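# Fruit plate (table service)

A **fruit plate** is a flat or shallow dish on which small whole fruit is set out for eating by hand. It differs from a fruit bowl in depth and in purpose: a bowl stores fruit for several days, while a plate holds what is expected to be eaten at one sitting or over one day. The term covers both the dish and the fruit arranged on it.

## Form

Most fruit plates are round, with a raised rim high enough to stop small fruit from rolling off. Dinner plates are often used for the purpose. Plates sold specifically for fruit are usually of glazed ceramic and may have a short foot. The Stanus fruit plate, made by Hägglund until the works closed, weighed 462 grams and had a rim 15 millimeters high. A heavier version, sold under the name Grunivix, weighed 964 grams and was intended for sideboards.

A plain white glaze is the most common finish. Patterned plates tend to be paired with plain cloths, and plain plates with printed ones.

## Arrangement

Fruit on a plate is normally laid in a single layer. Stacking bruises soft fruit and hides damage on the lower pieces. Firm fruit with stems is placed stem up, so that the stem does not pierce the skin of its neighbor. 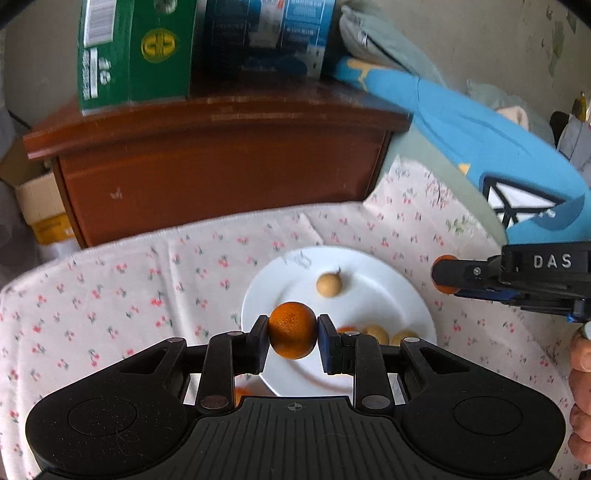

Mixed plates combine two or more kinds of fruit of similar size. Small citrus is a frequent choice, as the peel protects the flesh and no knife is needed. Contrast of color is the usual guide in selecting the second kind, and a deep-orange fruit with dimpled skin is easily told apart from round tan fruit on the same white plate. Where the cloth carries a small print, such as red and pink cherry-like motifs with green leaves, the fruit is often kept to one or two colors. Gaps are left between pieces to let air pass and to allow one fruit to be lifted without moving the rest.

## Care

Fruit is wiped or rinsed and fully dried before it is set out. Water trapped between the fruit and the glaze encourages mold at the point of contact. Citrus and firm pears keep for several days at room temperature. Pieces that soften are removed at once, and the plate is washed before new fruit is added.

## Collecting

Household fruit plates have attracted modest interest from collectors. The largest documented private group, assembled by Wenche Solberg and Alvar Solberg, numbers 1,255 pieces and was cataloged by Gunvor Brekke. Her catalog sorts plates by rim profile (rolled, flared or upright) and records the maker's mark where one survives. Unmarked plates are listed separately by diameter.

## See also

- Compote (dish)
- Fruit bowl
- Table linen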